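Notebook, February – desk by the back wall, cables and mouse 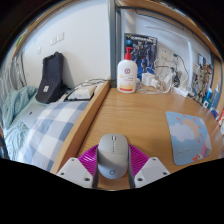

Started on this desk at 9:40 with the chargers, because that is what people complain about. The plan Sioned and I agreed on is one power strip, one cable per device, and everything else in the drawer with a tag on it. The cables hanging down from the wall outlet are the worst of it. They spread out over the wood and tangle with each other before they get anywhere near a phone, and the chargers and adapters sit in a heap under the outlet where you can't tell which lead belongs to which. The pad with the sun and clouds stays where it is on the right. Lotion stays too, and the Gundam box behind it until Alun says where he wants it.

Order of work:
Unplug everything at the wall.
Separate the leads one at a time, no pulling.
Test each charger with the Kivby meter, 10 minutes on load.
Tag the good ones, bad ones in the scrap bin.
Strip goes back against the wall.

Testing was slower than I wanted. The meter drops its reading if the plug is nudged, so I ended up holding it still with one hand and writing with the other. Best reading was 947 mA on one of the older adapters. Two never got going and one buzzed, so those three are in scrap. Mabli wants the buzzing one kept back to open up. Fine, but it goes in her tray, not mine.

Mouse: the grey wireless one. Valbona says it skips when she scrolls up fast. Tried it on the pad and then on bare wood. Scrolled up and down a long Sturkgate parts list, over 1,000 lines, and got the skip on the wood and on the pad, so the surface makes no difference. Fresh battery, same thing. I suspect dirt under the scroll strip but haven't opened it. Valbona can have the spare from the Prosser box for now.

Cable clips: the Grumudetti ones we used on the other bench don't like this desk. The adhesive let go after 15 minutes with only a phone lead in the clip. Wiped the back edge down with alcohol and stuck a new one on – still holding at lunch. Will leave it overnight before I put up the rest.

To do:
Ask Alun about the box.
More tags, we are nearly out.
Open the mouse, small Phillips.
Check the clip first thing.

M. Wogan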